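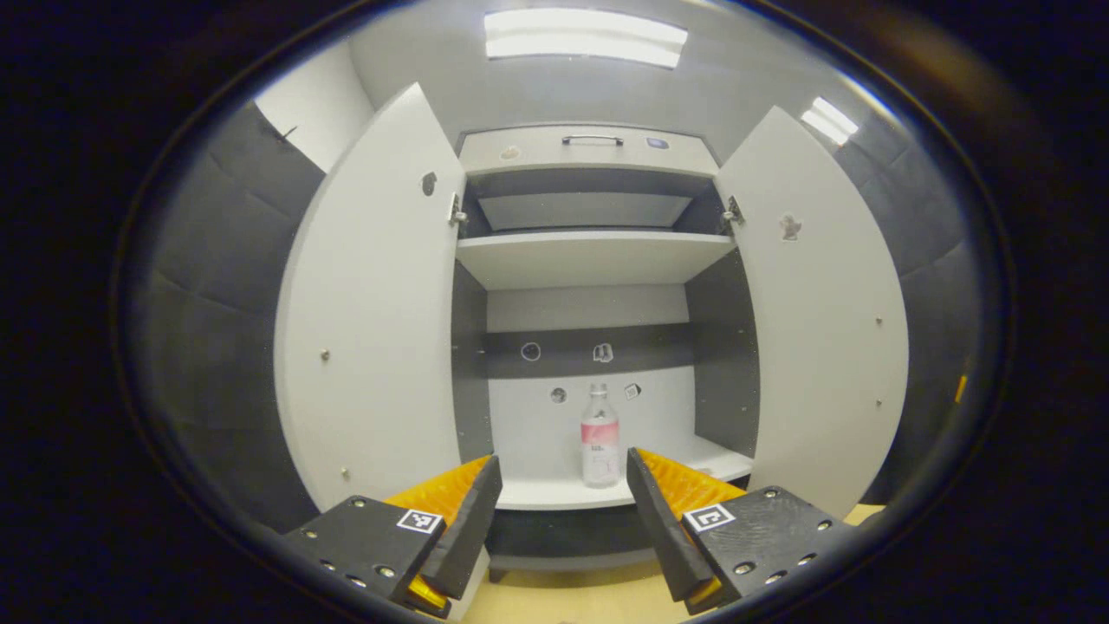

I have been putting off the white cabinet since April. It came from Skokwood when we moved the back room round, and for most of that time the doors stayed shut and things went in as they turned up. Batteries, a box of envelopes, two torches, a bag of cable ties, a phone charger for a phone we no longer have. It was easier to close the doors than to decide where any of it lived.

What made me start was the left door. It had dropped a little on its hinges and was catching on the other one when you shut them both. I took everything out so that I could get at the screws, and once it was all out I didn't want to put it back the same way.

The door took longer than I expected. The hinges have two screws each that matter, one for side to side and one for in and out, and I turned the wrong one first. Frida Ragnarsson came in with a tea at the point where the gap at the top was worse than when I began. She held the door up while I loosened the lower hinge, and then it went back into line with about a quarter of a turn. It shuts properly now. There is still a slightly wider gap at the bottom but you have to look for it.

Then the inside. I wiped it down with warm water and a drop of washing-up liquid, top shelf first. The white shelves mark easily and the dark grey base strip holds on to dust, so that got two goes. I used an old toothbrush round the holes in the back. Poul Hjaltadóttir says to run the hoover nozzle over them before you wet anything, and he is right, because what I made was grey paste.

I measured it while it was clear, which I should have done before ordering baskets last year. The ones from Rallis that I bought then are 2 cm too deep and the doors won't close on them. They are under the stairs now with the spare bedding in them and do very well there. If you are buying for a cabinet like this, measure from the back panel to the inside of the closed door, and take off whatever the hinge takes up.

I also checked that it stood level. It didn't quite, and a bit of folded card under one corner has sorted that for now. I have some proper plastic wedges on order from Flalteck, a pack of 32, as they don't sell them in smaller numbers. Anyone in Brastedton who needs a wedge is welcome to one.

I left the doors open for the afternoon to air it. The only thing I wanted back in straight away was the water bottle, which used to live on the windowsill and get knocked off. 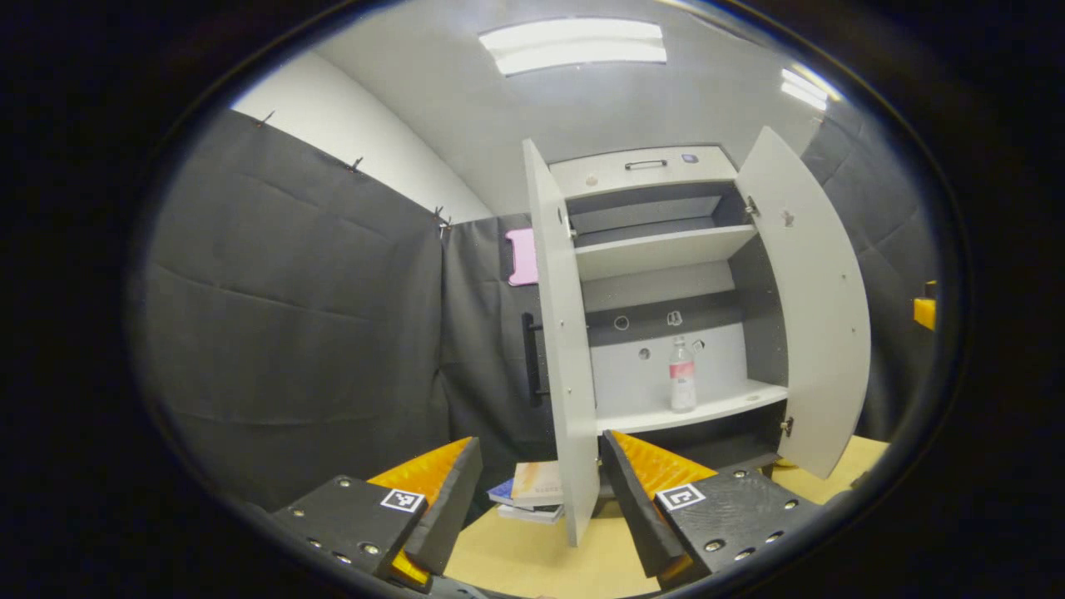

Doors open, water bottle on the lower shelf, books still waiting on the floor.

The plan for the rest is simple enough. The lower shelf is for things that get picked up every day, so the bottle stays there and my glasses case will join it. The upper shelf is for things we want once a week or so, mainly stationery and the tape measure. Batteries go in the top. I have thrown out the dead ones, or rather put them in a bag by the front door to take to the supermarket, where they will probably sit until I trip over them.

The books are harder. I would like them in the cabinet but Frida thinks they will end up in front of everything else, and she has a point. They may go on the landing. One of them needs to go back to Poul anyway. He lent it to me before the move and has been polite about it.

The cable ties, the envelopes and one of the torches have gone back in. The other torch didn't work with new batteries either, so that has gone. The phone charger I kept for another day and then put in the recycling box with two others I found in the kitchen.

Next is the coat cupboard, which has a bag at the bottom that I haven't opened since we came here. I'll need a dry day for that one so I can put everything outside while I sort it.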